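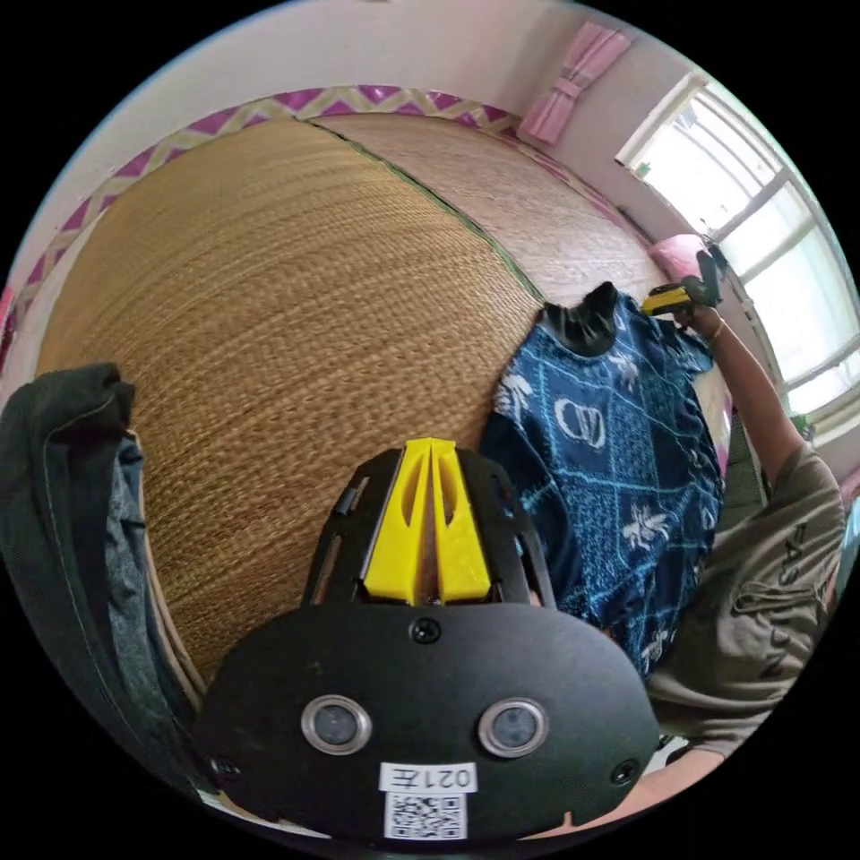 Wurnelico Woven Floor Mat, Large

The Wurnelico mat is supplied to residential schools, hostels and training rooms as a clean surface for sorting and folding clothes at floor level. It is also suitable for seating. The mat is woven in a natural straw colour and finished with a fabric edging.

Item number: 254
Weight: 6 kg
Price: 1,790, delivery to Raltcombe included
Minimum order: one mat

Orders are accepted in writing only. Quotations issued before 18/10/2023 are no longer valid.

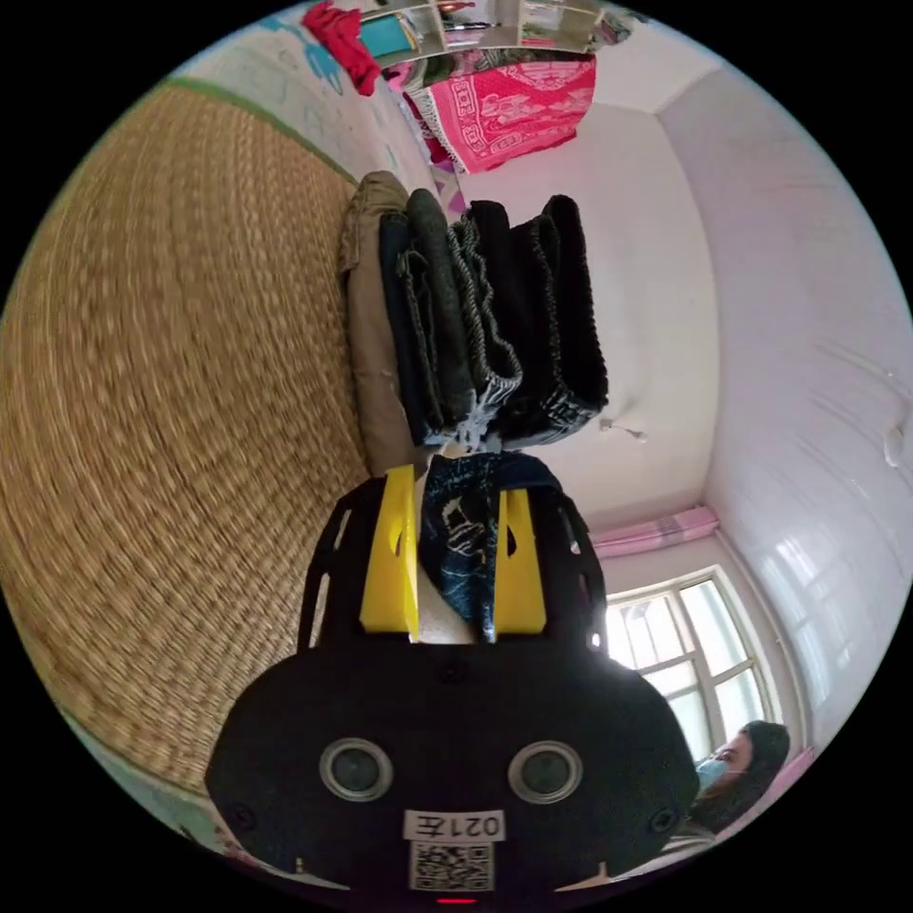 Use and Care

The mat should be laid on a level, dry floor with the finished side upwards. Folded trousers, knitted garments and shirts may be stacked directly on the weave. Damp clothing should be kept off the mat until dry.

Dust may be removed with a soft brush or a dry cloth. The mat must not be machine washed, bleached or dried on a heater.

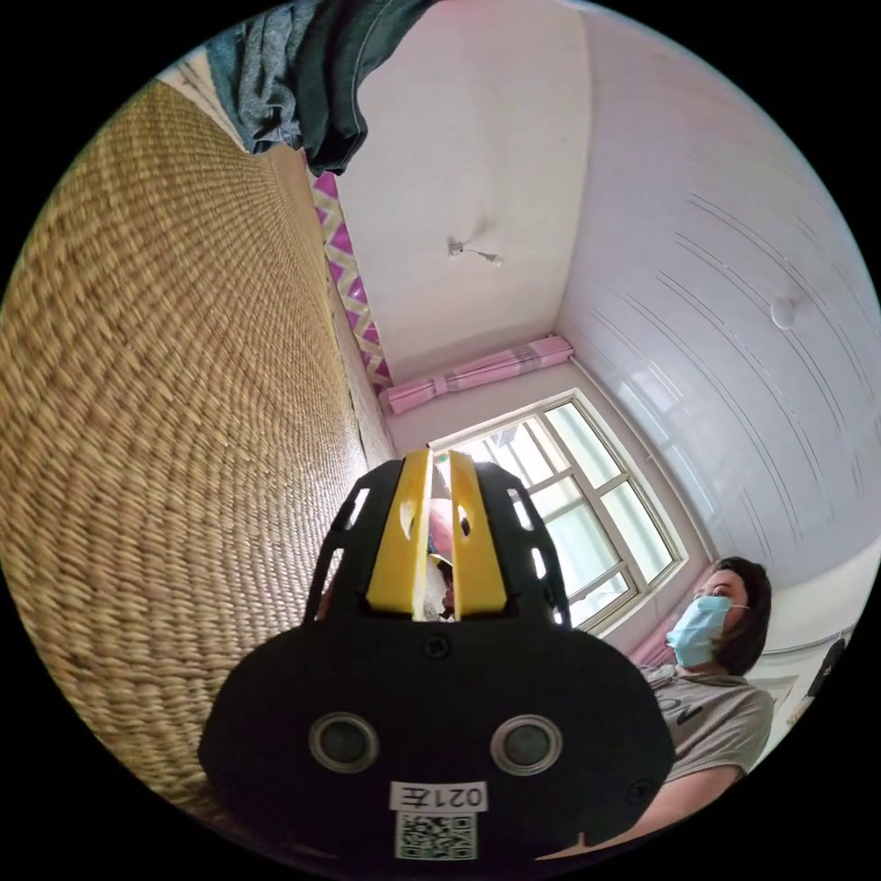

Marks may be wiped with a cloth wrung out in cool water, working along the direction of the weave. The mat should then be left flat until fully dry. Between periods of use it may be rolled, never folded, and stored in the Ulen cotton cover (sold separately).

Unused mats may be returned within 30 days of delivery. Enquiries should be addressed to Isla Strachan, Supplies Office, Babić Furnishings, Raltcombe.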